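Visit to the Achterberg Demonstration Room

By Maarja Rebane
4/12/25

In February our group received an invitation from Achterberg to come and see how people there teach robots to use their hands. Fourteen members put their names on the list, which is more than we had for the Tunero warehouse tour last year. I am writing this report for those who could not travel with us, and also for me, so that I do not forget the details.

The visit started with coffee and a short talk by Ankica Delić, who leads the data work. She explained that the robot itself is not needed for most of the day. A person takes a gripper in the hand, with a camera on it, and does a normal household task. The recordings are later used for training the robot arm, which stands in another building. She told us that a new task needs 99 good recordings before they even try it on the arm, and that the first week of any new task is mostly thrown away.

After the talk we went to the room where the operators work.
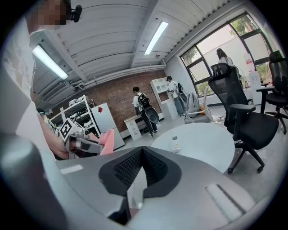

I had expected something like a factory with yellow fences. It is a friendly room with brick on the wall and big windows toward the trees, and people move freely between the desks. The operators speak little during a recording. Ankica asked us to keep our questions until the end of each take, and we mostly managed this.

What I liked best was the explanation about the fingers. They are soft, and they bend a little around the thing they hold. With hard fingers, she said, the operator must be very exact, and a tired operator is not exact. The square black-and-white markers were also a subject of many questions. They help the computer to find where a tool is in the room, in a similar way as a lighthouse helps a ship (this comparison is from Ankica, I only repeat it).

Then came the cloth. Everybody in our group thought it would be the easy part, because at home we do it without thinking. But a cloth never has the same shape two times, and the place where you take it decides everything that follows. 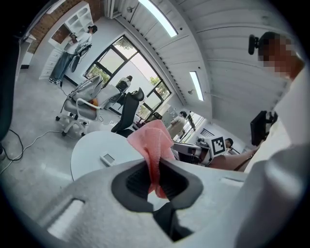

Photo: Achterberg

Those who wished could try a gripper for themselves. My own turn was not a success. I closed the fingers too early and took only air, and on the second try I lifted the cloth together with the corner of my sleeve. One take should last no more than 40 seconds, and I needed 87. It is also heavier for the wrist than you would think, so I have new respect for people who do this all morning.

In the discussion, one member asked if the same recordings can be used with the Zotov arm which we saw at the Brutton open day. The answer was yes in principle, but the arm must reach the same positions as the human hand did, and this has to be checked for each task.

Ankica has promised to send us her slides. If you want a copy, please write to me and I will forward them when they arrive.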